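Robots, cold tea and a very heavy door: my day at the Lirnbridge open day

I'd been looking forward to this one since November, when a friend sent me the link and I booked before I'd even worked out how to get there (two trains and a bus, if you're wondering). The Lirnbridge workshops open their doors to the public once a year, and this time the theme was chores. Can a machine do the boring stuff yet? I have strong feelings about folding laundry, so I was in.

First stop was the laundry stand, obviously. The Gough arm had a pile of tea towels and a lovely flat table, and it did fold them! Slowly. Nearly 10 minutes for the first one, with a long pause in the middle while it decided which bit was a corner. A little girl next to me had folded her own jumper, unfolded it and put it on again before it finished. The second towel went quicker, the third ended up on the floor.

The shelf-stacking was much better. Saltberg had built a mock corner shop with 200 tins and their machine trundled up and down putting them away, labels facing out and everything. I could have watched it all afternoon. Then someone swapped in a bag of rice and it squeezed, dropped it, squeezed again and gave up. Tins yes, floppy things no, that was pretty much the story of the whole hall.

I had a cheese roll outside (£5, a bit dry) and then went up for the Nurkusby talk, past the heaviest fire door I've ever met. Reece Hulme gave it, and he was great fun, very quick, no slides full of sums. His subject was tidying up after people in a gym. It sounds daft until you think how many weights get left lying about by closing time, and that it's the same job as picking toys up off a bedroom carpet, only heavier.

He spent ages on grip. You and I grab a dumbbell by the bar without a thought, one hand round it and the other wherever it fancies going, and all of that has to be worked out for a machine.

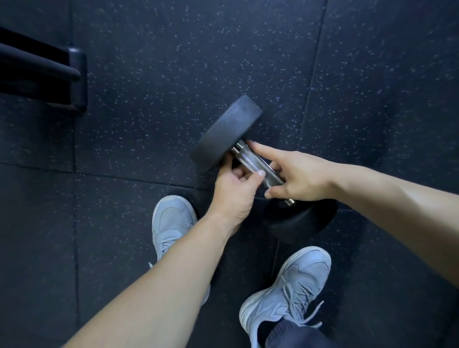 One hand round the grip, the other resting on the bar.

I asked him afterwards when I could have one at home for the laundry. He laughed and said to ask him again in 17 years! His own guess is that shops and warehouses will get useful helpers well before kitchens do, as you can at least tell a warehouse where everything is supposed to live. You can't do that with my kitchen.

I missed the floor-mopping demo because the talk ran over, which I'm still cross about. Booking for next year opens in the autumn, parking is free but fills up early, and do take your own sandwiches.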